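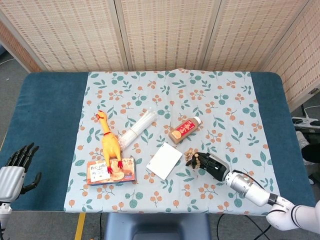
Why did the right hand stop mid-task on run 854? The wrist cable had worked a connector loose, and the controller read the dropout as a collision.

Log from October 3, 2024: 21 dropouts on the right wrist, none on the left. Each lasted under 79 ms. The stop threshold was 24 ms, so every one tripped it.

Bead strings make it worse. Fingers stay closed under a light load while the forearm rotates, and the cable takes the twist.

The hand holds its last grip when the arm stops. Do not pull the beads out. Cut arm power at the Stundar box first, then open the fingers by hand.

Tekle Lemma re-routed the cable with more slack at the wrist. Threshold stays where it is. Raising it would hide a real collision.

Left arm gets the same routing before the next run at Wimcombe.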